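An afternoon at the Hassanpour open workshop

I'd been meaning to get along to one of the open afternoons at the Hassanpour workshop since June, and I finally managed it on Tue 25 September, mostly thanks to a cancelled dentist's appointment. It's a longer walk from the bus than the website lets on (go round the back of the carpet warehouse, not the front, the front is a dead end with a very cross dog in it). I turned up a bit pink in the face and was handed a squash and a sticker with my name spelt wrong.

The afternoon belongs to the student robotics club, who call themselves Gerkero. There are 13 of them at the moment, most in their first or second year, and they meet twice a week to work on one thing: teaching an arm to sort the shopping. Fruit and veg, mainly, plus a few bits that aren't food at all, so that it has to learn the difference. They've entered it for the Grido Cup, a student competition where you get 21 items to put away and a clock running. I hadn't heard of it before but everyone in the room talked about it the way my brother talks about the Cup Final.

Hatem Alaoui, who looks after the club and teaches electronics the rest of the week, sat us visitors down and put the arm's own view up on the big screen. I liked this more than I expected to! You spend all your time looking at a robot from the outside, and then suddenly you're down at cloth level with it, with a basket looming over you like a block of flats.
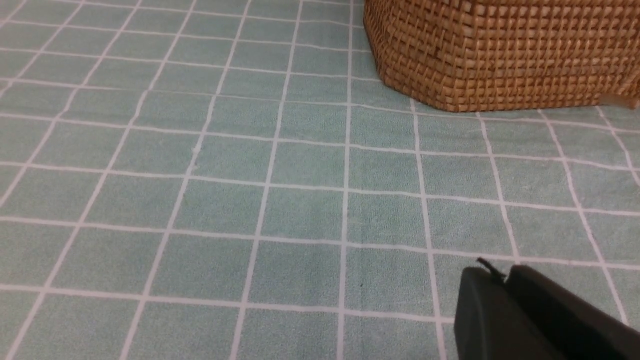 Hatem had a nice way of going through it all. He'd ask one of the students to explain a bit, and if they got tangled up he'd just wait, and they'd get themselves untangled. A girl in a huge green jumper took us through how they practise: one of them steers the arm by hand through a job, over and over, and the computer keeps every go. They try to get 50 goes done in a session. Some evenings they manage it and some evenings a cable comes out and they all go for chips.

I asked what the hardest part was, expecting something about maths, and she said lemons. They roll. You close in a touch wide of the middle and off it goes across the cloth. Long things are a different sort of trouble, as you have to come at them the right way round or you end up hanging on to one end. Leaves she didn't even want to discuss. The lad next to her said leaves were fine if you believed in yourself, and there was a short argument.

Then we had some more of the camera view, this time with a proper spread of shopping out. It swings about a fair bit when the arm gets a move on, and the man in front of me had to look at his shoes for a minute. I was glued to it. There's something very gripping (sorry) about watching two fingers at the bottom of a screen and willing them to go left a bit. 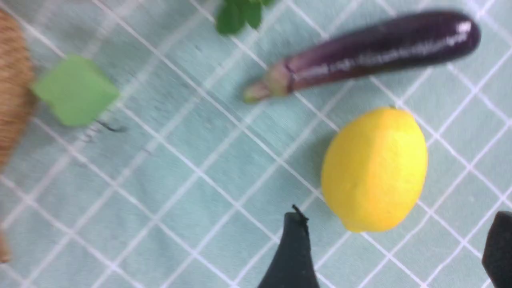
Lemon between the fingers, aubergine behind it, and a green cube over on the left.

After that it was a free-for-all and we were allowed a turn on the controls. These are a pair of handles made by Colard, quite light, and much more twitchy than you'd think. My first go I shut the fingers on nothing at all, twice, with real confidence. My second was better and I got a polite round of applause from a boy of nine or so, who then sat down and did it perfectly.

A few practical things if you fancy it. Entry is free but they ask you to put your name down in advance, as the room only takes roughly 80 and the front rows fill up early. Sit on the right if you can, the left side has a pillar. Tea is in the corridor. The cake is by donation and the ginger one is much the better of the two. You'll want a jumper, they keep the big door open. Parking I can't help with, but I heard grumbling.

The club are carrying on with their practice evenings right up to the Grido Cup, and Hatem said visitors could email and ask to sit in on one. I've put my name down. I'd like another crack at that lemon.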